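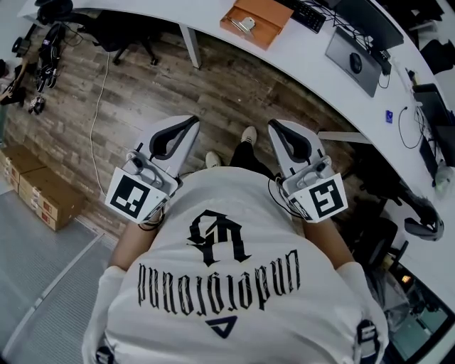
How often do the finger pads on a hand-held gripper need changing? We swap ours after every 485 grasps, or sooner if a pad has started to lift at one corner.

3.2 Looking after the gripper pair

I'll go through our routine in some detail, as papers like this one usually skip it and I always wish they didn't! The two units (we call the pair Jotier, after the name on our first parts order) are held one in each hand, and each has curved fingers with dark pads, a small round camera module, and a square marker on the front (Figure 1). The markers are what we check first on Monday. I wipe them with a dry cloth and look for scratches, and if a black square has gone shiny I print a new one on matte paper and stick it down flat.

Next come the fingers. Each unit gets opened and closed 22 times by hand, slowly, while I listen for grit in the hinge. Most weeks it's quiet. In February the right one began to drag, and we took it apart twice before finding a sliver of old pad glue on the pivot (very annoying, and very small).

Cables are the weak spot. We've replaced eight so far, nearly all of them broken close to the plug, so now I leave a loose loop by the forearm and never pull it tight. After any repair we record a short test run and compare it with the Serkau baseline, which has 402 grasps in it. If the paths drift apart, the camera mount gets loosened, reseated and tightened again, and we repeat the run.

Figure 1. The gripper pair in use, seen from the wearer's head.

Related items
Pad wear on the Vilela bench
Fullura: notes on marker printing
Serkau baseline, second release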